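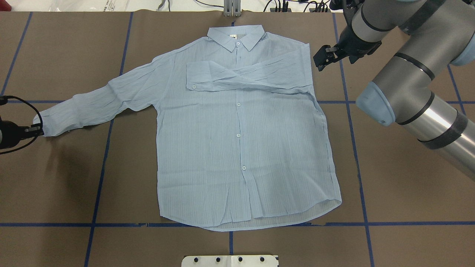
Ticket: left gripper loses thin fabric, right one doesn't
Opened by: Renzo Gentile
Status: open, waiting on parts

Right, I've been at this since I swapped the fingers over, so I'll write down where I've got to before I forget it all.

We're comparing two sets of finger pads for the shirt folding job, the Serra ones (left arm) and the Hadum ones (right arm). Same controller, same arms, same closing speed. The Serra pads are lovely on towels and jumpers. Give them a cuff on something thin and crinkly, like the pale blue pinstripe shirt, and they'll take hold fine and then let it creep out as soon as the arm pulls sideways.

What I've tried so far:

Wiped the pads down. No change.

Put the grip force up from 156 to 189 in the Totarden settings page (whatever units those are – the manual doesn't say!). Better, but now it leaves a mark on the cuff.

Slowed the sideways pull right down. This helped more than the force did, and I felt a bit silly for not starting there.

Moved the grasp point further in from the end of the sleeve so there's more cloth between the fingers. Helps when the sleeve is out straight. When the sleeve is lying across the chest the fingers tend to pick up the shirt front as well, and then everything comes along together and I have to lay it all out again.

Swapped the pads between arms. The slipping followed the pads, so I'm happy it isn't the left arm or its cable.

One more oddity. The right gripper sometimes waits above the paper by the shoulder for ages before going down. Log says "target depth not stable" 5 times in one run. I suspect the camera has trouble with see-through-ish fabric, but that's a guess, and it probably wants its own ticket.

Next: Justden are sending softer pads. Until then please leave the force at 189 and don't "tidy" my tape lines, I use them to put the shirt back square.

Comments

Katia Testa: Had the same creeping on a blouse. Try closing, waiting a moment, then closing again before you pull.

Renzo Gentile: Ooh, will do – ta.

Katia Testa: And yes, split the depth thing off, I'll take it.

Contact the lab desk | © 2020 Justden | Back to top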